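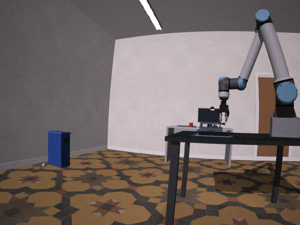
3 min read

May 2002

I have now spent three evenings picking a floor, and I would like the evenings back.

The kitchen in the old place had linoleum the color of weak tea. I lived with it for years and never gave it a thought until a corner came up by the stove and I caught my sock on it. One sock, and here I am with a folder.

The first shop was Esposito, out past the car wash. They have 41 kinds of tile on the wall and a bell on the counter. I rang the bell. A man came out, looked at my measurements, and asked if I had allowed for waste. I said yes. I had not. I went home and learned that waste means the pieces you will break, plus the pieces you will cut wrong, plus the pieces you'll keep in the garage until you die.

Patterned tile is the thing I keep coming back to, against all advice. My sister thinks a pattern will make me dizzy before coffee. The brochure from Jaketti says a pattern "hides daily life," and I have decided to take that as a compliment. Plain tile shows every crumb. I have had plain tile. I know what I drop.

Then there is grout. I had no opinions on grout in April. Now I have five, and two of them disagree. Light grout looks wonderful in the shop, where no one is frying anything. Dark grout looks like you planned ahead. The sample card calls the one I like Harbor Fog, and it is gray.

I did bring three loose tiles home and set them by the back door to see them in daylight. In the morning they looked blue. By supper they looked green. At night, with the stove light on, they looked like something I should wipe up. The cat sat on the cheapest one and has not offered a second choice.

The installer can't come until July anyway, so there is plenty of time to change my mind, and I expect to use all of it. He also mentioned, on his way out the door, that the floor under the linoleum "might be a little interesting." I asked what that meant in dollars. He said he would have to see it first.

Filed under: house, money, socks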